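Obituary cost in the Bralldale paper??
Posted December 14, 2021

Need to get my aunt's obituary in before the service. Paper wants 672 dollars with a photo, is that normal? Funeral home is Varis. She lived in Irkance most of her life so maybe run it there instead.

Answer 1
Yep, normal. They charge by the line. We paid over 600 in April, no photo even. 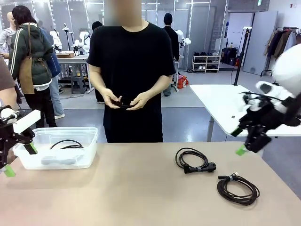
Cut the list of great-nieces and the clubs, put the long version on the Varis page. Ask them first if its included.

Answer 2
Irkance weekly did ours for 34. Short notice only, 100 words max. Call early, they fill up fast.

Answer 3
try Cattaneo, they were nice to us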